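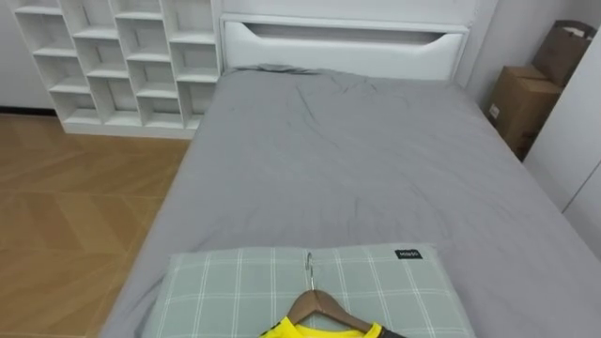

Why do we hang up our clothes?

Do you put your shirts on a chair in the evening? Many children do, and many adults too. But a shirt likes a hanger better. Let us learn why.

What is cloth made of?

Cloth is made of very many thin threads. In a cotton shirt the threads go through small loops, and the loops hold each other. When the shirt lies in a heap, the threads are bent. If they stay bent for a long time, we see a line on the cloth. This line is called a crease or a wrinkle.

You can see wrinkles on a bed sheet also. When a person sleeps, he or she turns and pulls the sheet a little. In the morning you can make it flat again with your hands.

What does the hanger do?

A hanger has a hook and two arms. The arms go down a little on each side, like your own shoulders. The shirt hangs on them and its weight pulls the cloth down gently. Some small wrinkles go away without an iron.

The hook is often made of metal, so that it is strong. On many hangers it can turn 360 degrees, and then you can choose which way the shirt looks.

A sports shirt weighs some 200 grams. This is not much, and almost every hanger can carry it. A winter coat is heavier and needs a thick hanger. A big wool sweater should be folded, for it can become long when it hangs.

Try it yourself

Lay your shirt on the bed with the front side up. Make it flat. Put the hanger in from the bottom, so you do not stretch the collar. Push the hook out through the neck. Now look at the shoulders: is one side lower? Move it a little and try again.

New words

Crease: a line in cloth that was folded or pressed.
Collar: the part of a shirt around the neck.

From the Kendska children's pages, Wed 22 January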